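4. Sorting the Parts

4.1 Set two orange bins along each side of the table. Straight lines are optional but good for morale.

4.2 Put the steel tray near the top center. Anything in a tangle goes in there until you feel patient.

4.3 Lay the small wired components in the upper-left bin. Keep the leads apart; they like company.

CAUTION: Do not stack round boards.

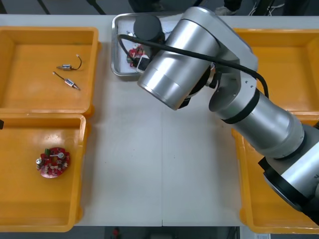 Fig. 2. Bins and steel tray, with a round red board at lower left.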